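Ramdale Short Course in Robot Learning
Handout 4: Gathering demonstrations in the simulator
Revised 18/04/2018

Welcome back, everyone, and thank you for the very lively discussion at the end of the last class. I promised I'd write up the practical side of things so you aren't all scribbling while I talk, and I've ended up writing rather more than I meant to (you know me by now). Bring this along to the lab, have it open beside you, and do scribble on it.

Where we're up to

Last time we looked at what a policy learns from, and we kept coming back to the same point: it can only copy what somebody has shown it. This week you're the somebody. Each pair will drive the simulated arm through the tray task, using the Zepeda hand controller, and save the runs into the shared Bomside folder. Every pair records 12 demonstrations. Eleven of them go to training and the last is held back, and please don't choose your prettiest one to hold back, tempting as that is!

The tabletop and its trays are all rendered, so nothing can be broken and you needn't be precious about it. I'd still like you to move as you would with a real arm on a real bench. 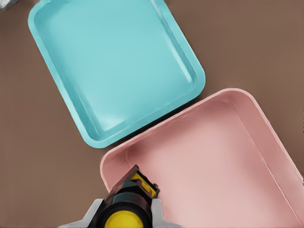
Speed is the thing most of you will get wrong at first, and I include myself in that. When we're comfortable with a controller we tend to whip across the open table and then crawl once we're near a rim, and the recorded actions end up all lumps and gaps. Try for one steady pace, a touch slower than feels natural. If you overshoot, bring the gripper back gently and carry on. A run with a small correction in it is worth keeping, as the learner will need to recover from its own wobbles sooner or later, and it has to learn that from someone.

What isn't worth keeping is a long pause in the middle while you and your partner debate which way to turn the wrist. Have the debate beforehand. Ten frames of dithering teach the policy that dithering is part of the job, and we had a whole December intake whose arms would stop dead over a tray and think about life.

Before each run

1. Reset the layout from the Olum menu and let it settle. The trays come up at a new angle and position each time, and you should take whatever you're given.

2. Check both views. The gripper won't always be over a tray when you start, and in some views you'll have plenty of bare brown table and only a sliver of a tray at the side. Have a good look around before you touch the controller, so you know which way you're heading.

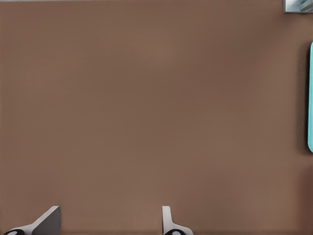

3. Press record, count to two under your breath, and begin. The short still stretch at the start is trimmed automatically, so there's no need to rush off the mark.

4. Finish with the fingers clear of the rim, stop recording, and give the run its label straight away. Use your pair number, then the run number, then "keep" or "redo". Labels left until the end of the lab are nearly always wrong.

A word about variety

Last year's class pooled 94 runs, and after we'd gone through them together we kept 48. Very few of the rest were clumsy. Mostly they were the same approach repeated over and over, from the same side and at the same height. So swap drivers after every second run, and let your partner do it their own way even when you're itching to grab the controller.

For next class

Upload your runs, and write me half a page on one demonstration you marked "redo". Tell me what went wrong, when you first noticed it, and whether a learner trained on it would have picked up the same habit. Point form is fine, and so are sketches of the path.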